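Teleoperation Practice Bay, Pre-session Checklist (with comments)
Haworth Training Room, bench station 4

Please work through this before every demonstration session, whether you are driving the arm by remote control or guiding it by hand. Tick the box, initial it, and write a comment if anything felt off, even a little. I would much sooner read a fussy comment than find a blank line.

Part A. The person in the chair

[x] Chair height set so elbows rest on the bench. AE
[x] E-stop within reach of the left hand, pressed once and reset. AE
Comment: The button is a bit stiff on the reset twist. It does the job, but I've put in ticket 718 so that someone can have a proper look at it.
[x] Second person in the room knows where the other e-stop lives. DF
[x] Long sleeves rolled, lanyards off. AE

Part B. The simulator warm-up

Everybody does the warm-up task in the simulator before touching the real arm, and yes, that includes those of us who have been doing this for years! The task is the bowl pick: bring the open gripper down beside the blue one, settle a finger near the outer wall, close gently, lift. Take your time on the approach, because the habits you bring to the simulator are the habits the robot ends up learning from you.

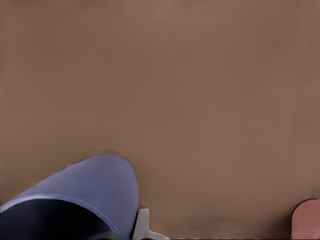 Page last changed: August, by Ashley Ellwood

The spot to watch is the space between the white finger and the blue wall. From this close in you get only a sliver of shadow to judge by, so bring the finger down slowly and look at your side view as well before you close. Leave the pink object over on the right alone until the blue one is finished.

[x] Warm-up scene loads and the gripper follows the hand controller in the right direction. DF
[x] Finger comes down without touching the rim. DF
[ ] Recording saves with the operator's initials. DF
Comment: Left this one unticked. Run 2522 saved perfectly well but the initials field was blank. I typed them in afterwards and let Ashley know. Dörte

Part C. The real arm

[x] Speed limit on the Istis controller set to "teach". AE
[x] Cables clear of the elbow joint through its whole swing. AE
Comment: I re-clipped the grey one. If you guide the arm by hand, please walk it through the full reach once before you record, and mind your fingers at the wrist.
[x] Gripper pads clean and seated. DF
[x] Hold-to-run pedal stops the arm on release. AE

Part D. Packing up

[x] Arm parked, controller off, pedal hung on its hook. AE
[x] Bad takes labelled as bad, with a few words on why. DF
Comment: Thank you to whoever wrote such lovely long notes on take 3882. A clumsy grasp with a good note is still useful to us.

Completed sheets go in the blue-tabbed binder by the door. If you're stuck, come and find Ashley or Dörte, we're always happy to sit in on a session.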